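Deposit schemes fail on handling, and the case for a flat charge on cups and bottles should be argued on that ground. 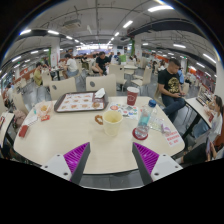

Vol. 30, No. 2

Ristorham charges nothing at the till and pays for sorting out of the rates. Its neighbour Stovcombe adds a deposit and refunds it at a machine. Napaporn Panyasiri's audit for Stovcombe logged 1260 refunds in March, most of them before noon.

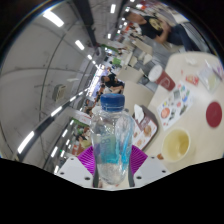 Clear plastic bottle with screw cap and label.

The refund point matters more than the sum. A machine two streets away is, for most people, no machine at all, and

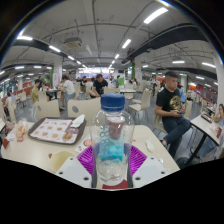
the unclaimed money then becomes a tax that falls on whoever is in a hurry. Catarina Macedo has argued that a higher deposit would cure this. I doubt it. A higher sum raises the loss along with the return rate.
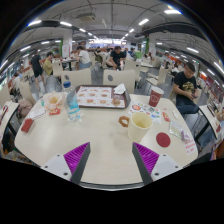 Tray with paper mat, food court.

Councils should fix the walking distance first and set the price afterwards.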